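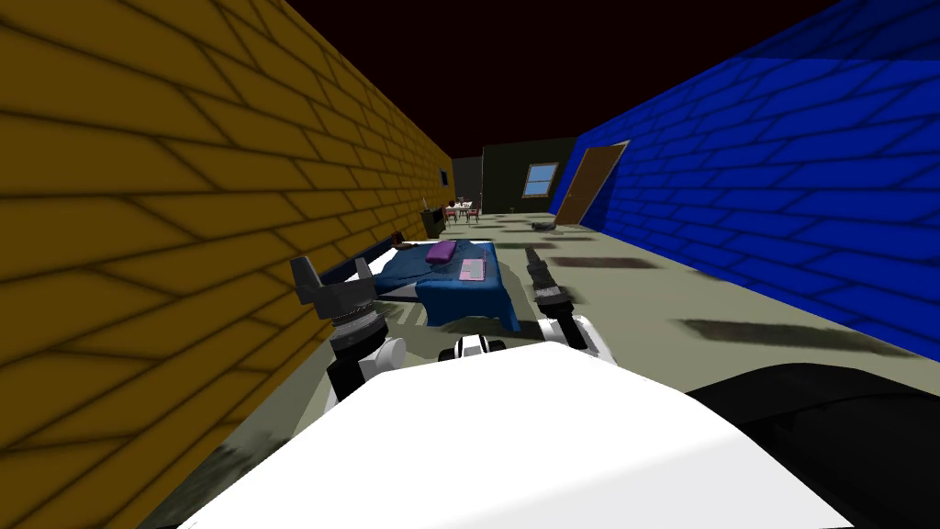
One of the tenants at the Stondport end asked us last week why the damp survey was taking longer than the leaflet promised, and whether she should hold off painting the back bedroom. Fair question, and the short answer went back to her the same day: yes, hold off, at least until the second set of readings is in. The longer answer is most of this report.

Progress report, Odthorpe Dry Homes, second period

Where we are

Surveys done: 216 homes. Target for the period was higher, we know. The Bondel terraces went quickly, mostly same layout, same problem (ground floor rear wall, under the window). Gasser Street slower. Older houses, a lot of them altered over the years, and access was a headache. People work shifts. Evening slots from 6 pm helped and we will keep those going through the winter.

Of the homes surveyed, 90 need work we can pay for out of this grant. The rest either need advice only, or have a problem that belongs to the landlord or the water company. Letters have gone to both. Replies patchy.

What we are finding

Less rising damp than expected. Far more condensation, blocked vents, and gutters. Gutters especially – the whole north side of the Bondel terraces shares a run that was last cleared before anyone can remember, and it overflows at the same joint every time it rains. Fixing the joint is cheap. Getting a ladder into the back alley is the hard part, as the gate is padlocked and the key is with the previous managing agent. New lock ordered.

Bathroom fans: plenty installed, plenty switched off at the wall. Noise is the reason given most often, then the cost of running them. We have started leaving a one-page sheet on what a fan costs per month and it seems to land better than the talk did. Copy is in the shared folder, it still has the old phone number on it, reprint coming.

Two houses on Gasser Street had real structural trouble in the rear wall. Both reported to the city the same day. Not our money but we are staying in touch with the families until someone turns up.

Works

First contractor dropped out in October. Second one started on a Thursday and has kept to the schedule so far. Quality good on the vents, so-so on making good afterward – plaster left rough in a few kitchens, they have been back for some of it and the remainder is on the snag list. We are holding the final payment until that list is clear.

Repeat readings start once a home has had a full month of heating after the work. So no before-and-after figures in this report, they will be in the next one. We'd rather send them late than send them thin. The meters were recalibrated between rounds and the early Bondel numbers need adjusting, that is a desk job and its under way.

Money

Unspent at the end of the period: $3802. Nearly all of it is the October gap, when nobody was on site. We would like to carry it over to the works line and put it toward gutter clearance, which was not in the original budget. Please treat this as the formal request. If it needs the separate form, send it over and we will turn it round quickly.

Printing over budget, travel under. They more or less cancel.

Problems and risks

Access again. Missed appointments are still our biggest cost in staff time. Text reminders the night before have cut them but the system drops landline numbers without telling us, so older tenants get nothing. Calling those by hand for now.

Cold weather. Condensation calls will jump and the advice line is one person, part time. May need to ask for extra hours in January.

Stondport. Surveys only half done there and the leaflet dates were too hopeful. A corrected leaflet goes out with the next rent statments.

Next period

Finish Stondport surveys. Clear the Bondel gutter run. Close the snag list. Second readings for the earliest homes, then the tenants who asked about painting can get a proper answer.

Receipts and the works log to follow in a separate email, file was too big to attach.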